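Section 3: Setting Up Your First Race Weekend

Welcome to the fun part! Once Madusar Race Manager is installed, you can build a full weekend, from Thursday track walk to checkered flag. The Ruren street circuit is a great place to start — short laps, tight walls and plenty of action.

1. From the main menu, choose New Weekend, then pick Ruren from the track list.

2. Set the race distance. The default is 78 laps.

3. Choose a season pack. The 2010 pack allows no refueling, so your cars start heavy and get livelier as the tanks drain (wait till you feel those last ten laps!).
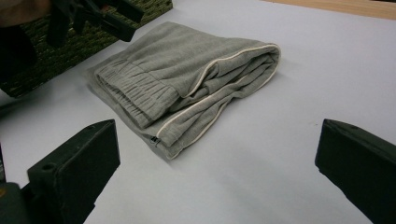 4. Open the Garage tab and sign two drivers. Team Hirnent suits new players, with a forgiving car and a quick pit crew.

5. Enter your starting fuel. For a full race at Ruren, type 165 and press Confirm.

Caution: Fuel is locked after qualifying. Check the number before you leave the garage.

6. Save up to 3 tire plans under Strategy. You can switch between them during the race with one tap.

Note: Rain plans are stored separately, so go ahead and make a wild one. 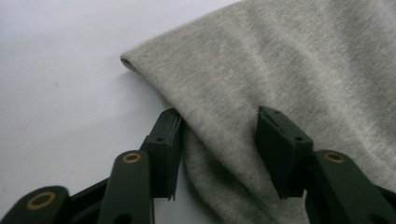 Plans carry over if you move on to Yimyam the following round, but fuel and wing settings don't. Yimyam has a huge back straight — try much less wing there and enjoy the speed!

7. Press Start Weekend. Practice loads first, and you can skip ahead from the pause menu.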